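Does Waiting Longer Make Better Flatbread?
Student project report, Food Studies, Flustholm

Our group compared dough rested for 2 hours with dough rested for 40. The recipe came from the back of a Coste flour bag, where it is described as foolproof. We took that personally.
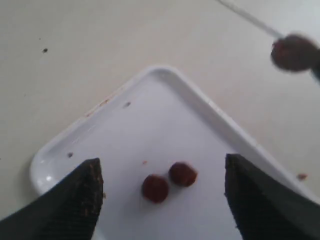 Both doughs used the same flour, water and salt. The long one lived in the fridge next to someone's lunch, and we checked on it more than the method required.

Tasters scored each bread for flavor and chew. Flavor went to the long dough. Chew was a draw, mostly between "fine" and "a lot."

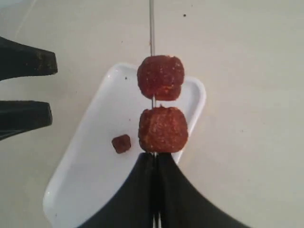

One taster wrote that the short dough tasted like bread and the long one tasted like bread with opinions. We had no column for this.

Our February trial used Suvari yeast and the repeat used Stiltine, so the two sets of scores can't be fairly combined. We combined them once, by accident, and the graph looked great.
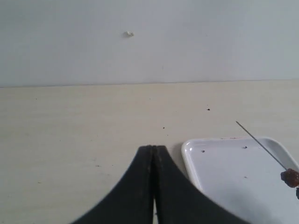 What we would change

Buy all the yeast at once. Hide the labels from the tasters, two of whom had made the dough.
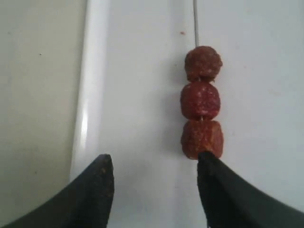 Fig. 4. Raised white rim, close up.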